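Sorting small parts: your questions answered

I get the same handful of emails about how I keep my electrical bits in order, so I've put the answers on one page. If yours isn't covered, drop me a line and I'll add it.

Do I need to buy special boxes?
Nope! I started with old ice cream tubs and they did me fine for 2 years. I only moved over to proper stacking bins when Akosua Aryee was clearing out her shed in June and let me have a pile of them.

Open front or closed?
Open front, every time. You can see what's in there without lifting anything down, and your hand goes straight in.

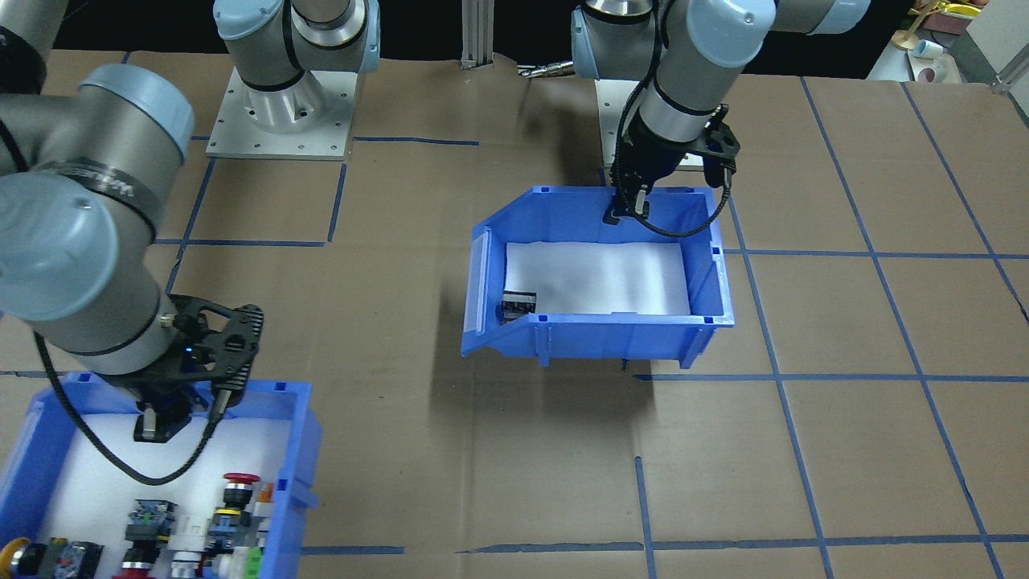
Why bother lining them?
Small black parts vanish in a coloured bin, especially of an evening when the light's poor. A sheet of white foam on the bottom sorts that out – even one little black component tucked in the front corner of a blue bin shows up against it. I cut mine with ordinary scissors, a touch too big, and press it in. No glue, so it lifts out when it needs a shake.

How full should a bin be?
Less full than you think. I stop at 70 of the tiny stuff (fuses, terminals and so on) and start a second bin after that. Bigger things I just judge by eye.

Do you label everything?
The bins, yes, with masking tape and a marker. The parts themselves only if they've lost their own label and I'm sure what they are. Kobina Lamptey writes the date on his as well, but I've never got into the habit.

What about mystery bits?
They get a tub of their own and I go through it when I'm in the mood, with a cup of tea and the radio on. Anything broken goes in the electrical recycling, please – not the kitchen bin!

Page last updated 2022-07-08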